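Zomus (hand-held gripper project)

Search articles Go Advanced

Zomus is a home-built pair of hand-held grippers used to record how people handle cloth. The project was begun by Hye-jin Hwang and Jin-sol Min, who assembled the first pair in Prulleck, a shared workshop, and later moved most of the recording work into a furnished bedroom.

Design

Each unit combines a white housing with a black two-fingered gripper and is carried in one hand. The operator performs a household task with the grippers instead of bare fingers, and the record is later used to train robot arms. The printed parts of the current version take 83 hours to produce. Garments are usually lifted by two corners before being laid out or folded.

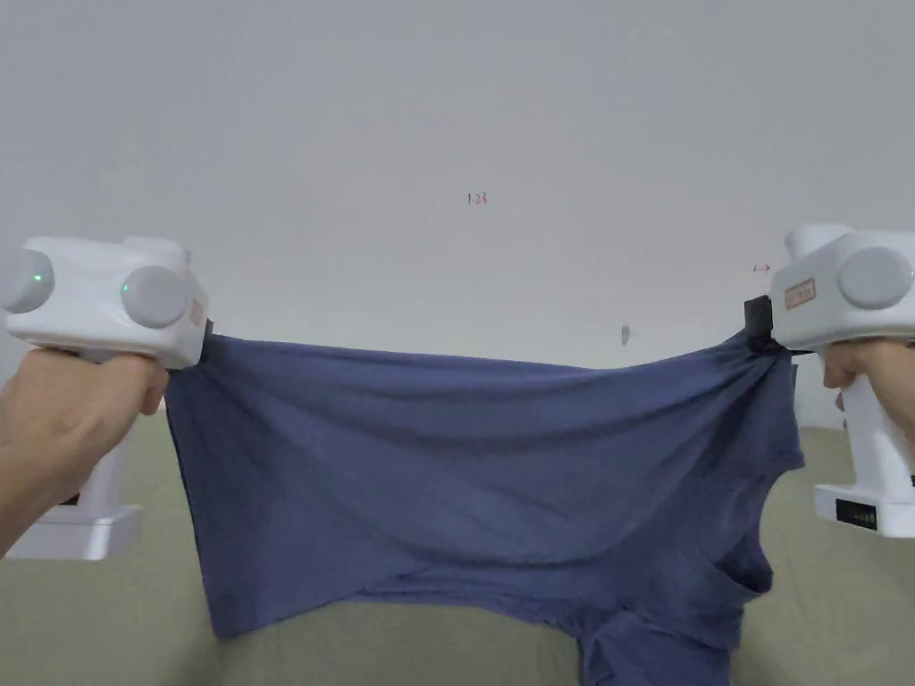
Builders at other workshops have questioned the choice of clothing as a first subject. Nam wrote on the project's discussion page that a T-shirt never falls the same way twice, and that wooden blocks would have given cleaner results in half the time. The developers kept cloth as the main subject and added blocks as a side exercise.

Recording

Sessions are held on and beside a bed, at a height that suits a standing operator. The room is left furnished — the developers consider ordinary household clutter useful in training.
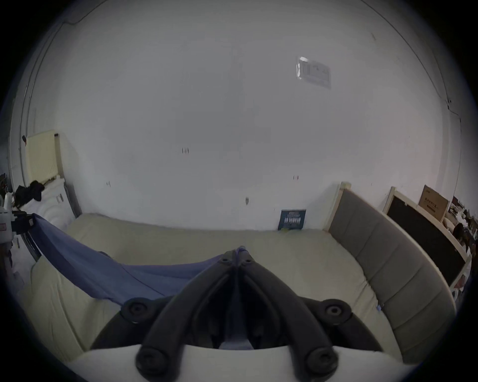
A session normally consists of 196 short recordings. Those in which the cloth slips are kept and marked separately. Fingertips are replaced when they lose their grip, and the finger joints are tightened by hand every Thursday.

This site uses cookies to improve your visit. Accept Manage settings

Reception

The build instructions were released in September and have been followed by more than five other workshops. Most reported difficulty in setting the two fingers to close evenly.
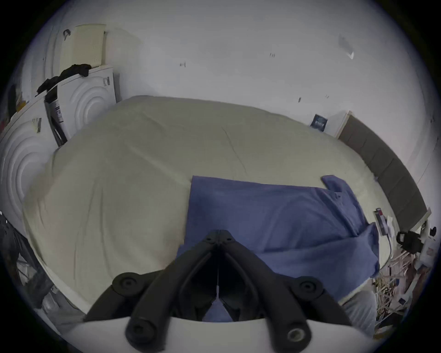
According to Visia, the weight of the housing matters more than the fingers, and an hour of spreading towels is enough to tire the wrist. A lighter housing is planned for version 2.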